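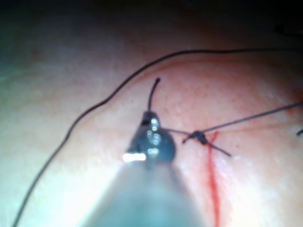 Canan Sönmez would start every closure a little beyond the end of the cut and wants that written into the bench sheet, so it goes in from now on. First knot past the top end, in whole tissue, then work down. I had been starting level with the end, and the edges there tend to pull into a small pucker that stays for the rest of the row.

January, Lestidden, wet bench. Started 3:10 p.m.

Purpose: knot practice on a straight vertical cut, dark thread, curved needle. I want the anchor knot to hold without help while the next strand is under tension. Same setup as the last entry except for the thread, which is from the Bena box. The old spool is finished.

Thread: Bena no. 3548, black. Cut to 40 cm. It is stiffer than what we had. A short end stands up by itself when you let it go, which is handy for picking it up again and a nuisance when you want it to lie down under the next throw. It also remembers the bend from the packet. Pulling it straight between two fingers before starting helps some. I forgot on the first length and spent most of my time chasing a curl.

Anchor knot: first throw doubled, then single throws, each one laid in the opposite direction to the one before. The knot came out as a compact lump with the ends going off in several directions. It looks untidy next to a drawing in a book but I can't find anything wrong with it. Long strand pulled out up and to the right and kept in a straight line. I held it like that and looked for any rotation in the knot. None that I could see.

Tails: bench sheet says 10 mm. Mine are shorter than that on this one. I trimmed before reading the sheet again. Leave them as they are for this round and note it with the result. Next time measure against the card first.

Tension: still guessing. If I pull the strand along the surface, the knot stays flat. If I lift it, the tissue comes up in a tent and the first throw opens. Same thing I wrote last time, and I still did it on my second try. Write on the card: PULL LOW.

Lighting: the lamp was too close and there was a lot of glare off anything metal. Turned it down a bit and moved it back along the rail. Black thread against pale tissue is easy to see anyway. The trouble is where one strand lies over another, and there a softer light from the side is better. The shadow then tells you which strand is on top.

3:50 p.m. Break. Tissue covered with a damp cloth. Refilled the spray bottle.

4:05 p.m. Carried on down the cut.

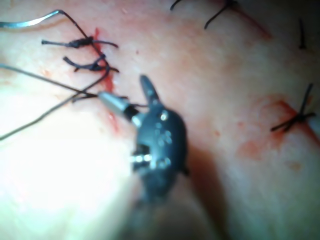
Park the needle before you make the loop, Adom Eshun wrote in the margin of my last entry, and keep it well up out of the working area. Agreed. Twice I have swung the needle back through my own loop and ended up with a snarl that had to be cut out. Parking it high and to the left leaves enough room to lay the thread across itself and pick the crossing apart by eye before closing anything.

Sequence I'm using now, so I don't have to work it out again:

Needle through, draw the thread until the short end is just long enough to hold.
Needle set down flat, point away from the cut.
Lay the long part over to the left so that it crosses itself in an X.
Jaws open wide, tip in toward the crossing, take hold, draw through.
Tighten low and evenly, both ends moving at the same speed.
Next throw the other way.

The third step is where I lose time. With the stiff thread the loop springs open wider than I want, and the strands wander off to the left. If I make it smaller to begin with it springs to about the right size. Adom makes his much smaller than I do. He also practices on cord first, the thick Foter stuff from the drawer, which shows the direction of each throw clearly. I'll try that before the next session. Canan doesn't bother with cord and says it teaches you the wrong feel for the pull. Both of them tie better knots than mine, so that settles nothing.

Things to watch:
- Gripping the thread at the same spot over and over roughens it. Over by the needle end I found a fuzzy patch. Move the grip along.
- Don't grip the needle near the point.
- Wipe the jaws between throws. Thread sticks to them and the loop follows when you back out.

Supplies: one Bena packet open, rest in the Colombo cabinet, second shelf, behind the gloves. We have sharps bin space for a while. Damp cloths low, someone please put a load through. The catalog number for the curved needles is taped inside the cabinet door. The label on the old box is for a different size, so don't reorder from that.

Cleanup: needles to the bin, lamp off, tissue wrapped and labeled, back in the cold box on the left side. Please leave it there until I've pulled on the anchor knot again. The load gauge still reads high with nothing on it, so zero it first.

Open question for Canan: do we want the tails the same length all the way down the row, or longer only at the anchor? The sheet can be read either way. I'll hold off retyping it.

Stopped 5:20 p.m.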